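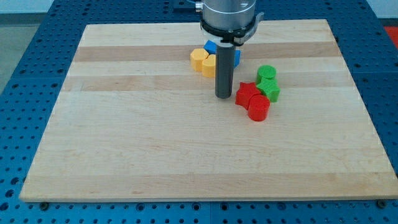
Section 4: Oiling your Camenzind board for the first time

Your board left Iltport dry. This is deliberate. We used to oil them before packing, and the oil spent its journey getting acquainted with the cardboard. Now the first coat is your job, and it takes an evening, most of which you can spend elsewhere.

If you have skipped Sections 1 to 3 and gone straight to this one, you are in good company. Please at least go back and read the part about dishwashers.

What you need

Ceto board oil, 100 ml (the small bottle in the box)
Two cotton cloths with no fluff. Old T-shirts are fine. Old towels are not, unless you want a board with fur.
The grey sanding pad supplied
A pair of thin gloves, if you mind having oily hands
Somewhere to stand the board overnight where no one will put a sandwich on it

4.1 Preparing the surface

1. Wipe both faces with a barely damp cloth. This lifts the surface fibres, and the board will feel rougher afterwards than it did before. You have not ruined it.

2. Stand the board on its long edge and leave it for 40 minutes. Do not speed this up with a hairdryer, an oven, a radiator or the sun on the patio. We have had boards back from all four.

3. Rub lightly with the sanding pad, going the same way as the strips. Going across them leaves scratches that cannot be seen until the oil goes on, at which point they can be seen from the next room.

4. Brush off the dust. Do the edges as well, and the underside, and the grip if your board has one (the Trivham models do, the plain ones do not).

Note: The strips will not all match. Some are darker than their neighbours, and small knots are allowed. Oil makes the difference stronger. If you wanted a board of one even colour, plastic ones are sold in most supermarkets.

4.2 First coat

1. Put down newspaper. Put down more than that.

2. Pour a small pool of oil in the middle of the board and spread it out with a cloth, working towards the edges. The wood will drink it at an alarming rate. Let it.

3. Turn the board over and do the other side straight away. Oiling one face and leaving the other for later is the commonest cause of a board that rocks, and "later" in our experience means Christmas.

4. Do the end grain last and be generous. The ends take up far more than the faces. Keep going until they stay shiny for a full minute.

5. Stand the board on edge and go and do something else for 27 minutes. The figure comes from our workshop, where it is the length of the tea break. Half an hour will also do.

6. Wipe off everything that has not soaked in. When you think you have finished wiping, wipe again.

CAUTION: Cloths soaked in some finishing oils can heat up and catch fire when left in a heap. Treat every oily cloth as if it were one of those. Spread it flat outdoors until it is completely dry, then throw it away. Do not ball it up, and do not put it in the kitchen bin "just for tonight".

4.3 Second coat

Leave the board overnight, then repeat 4.2 from step 2. You will need much less oil this time. If you are using the same amount, you are oiling the newspaper.

A third coat is only needed if dull patches come up as the second one dries. Treat the whole face, not just the patch, or you will be chasing patches until the bottle is empty.

CAUTION: Do not use olive oil, sunflower oil or whatever is left in the frying pan. These go off inside the wood. The smell arrives slowly and does not leave.

4.4 Before you cut anything on it

Stand the board on edge for a further day. Then put a few drops of water on the surface. If they sit up in beads, the board is ready. If they sink in and leave a dark mark, give it one more thin coat and be patient with it.

Sticky surface? Too much oil was left on at step 6 of 4.2. Rub hard with a dry cloth. If that fails, put on a very little fresh oil, wait a few minutes and wipe it all away again.

4.5 After that

Oil again when the board looks pale and thirsty. For most kitchens this is once a month to begin with and far less often later on. Sunday evening suits many people, as the board is then rested for the week and so is the person.

Replacement oil is part 58 on the order card. The sanding pad can be rinsed, dried and used again. Cleaning, stains and the matter of beetroot are dealt with in Section 5.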